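Optics of Thin Layers
Unit 3 Handout: Interference and Surface Color
Instructor: Oi-ling Tse

3.1 Source of the color

Pigments produce color by absorbing part of the incident light. Thin layers produce it by interference. Light reflects from the top of the layer and again from the bottom, and the two reflected waves recombine. Where they are in phase, the wavelength is strengthened. Where they are out of phase, it is weakened.

The path difference for a layer of index n and thickness d is

2 n d cos(t)

where t is the angle of the ray inside the layer. A half-wave shift is added if exactly one of the two reflections occurs at a boundary going from lower to higher index. A soap film in air has this shift. An oil film on water usually has it as well, but the indices must be checked in each case.

3.2 Dependence on angle

As t increases, cos(t) decreases, and the strengthened wavelength moves toward the blue. A flat sheet seen from a distance has a nearly uniform color. On a curved part the local angle changes quickly, so several colors are packed into a narrow strip. Molded plastic goods with an iridescent finish often have one or two colors across the flat area and a full set of bands along the rim.
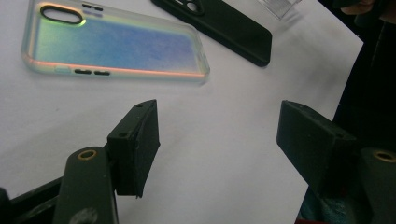
3.3 Gratings compared with layers

Many finishes sold as "holographic" use a fine surface relief, which acts as a grating. The condition for a bright order at normal incidence is

s sin(a) = m L

where s is the line spacing, a the angle of the order, m an integer and L the wavelength. Gratings send red to larger angles than blue within the same order. Do not use the layer formula for these finishes.

3.4 Problems

1. A film in air has n = 1.33 and d = 136 nm. Find the longest wavelength strengthened at normal incidence.
2. Repeat problem 1 for an outside angle of 65 degrees. Apply Snell's law first.
3. State whether the half-wave shift applies to a layer with n = 1.40 on glass with n = 1.52, in air.

Show all steps. Reading for next unit: Cheung, chapter 2.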